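## About Prelix

Prelix tests and descales domestic water systems. The workshop opened with one bench and a borrowed pressure rig; it now has 11 benches and a separate room for sampling.

Most of our work is hardness testing. Samples are taken from the cold supply after a two-minute run, held at 4 °C and titrated the same day. Results are given in milligrams per litre as calcium carbonate – we do not quote degrees Clark unless asked.

Descaling is carried out with citric acid at 40 °C. Stronger acids are quicker but attack plated and coated finishes, and we do not stock them.

Reports are checked and signed by Nathalie Dekker. Samples may be left at the Vrettos counter until 4 pm.

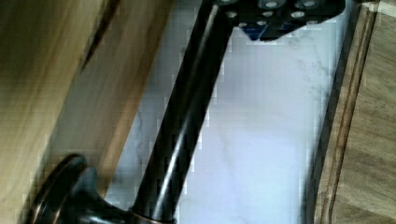 Myfanwy Craddock wrote in October that her report was clear enough, though she would have liked the figure in degrees Clark as well, as her softener is set that way.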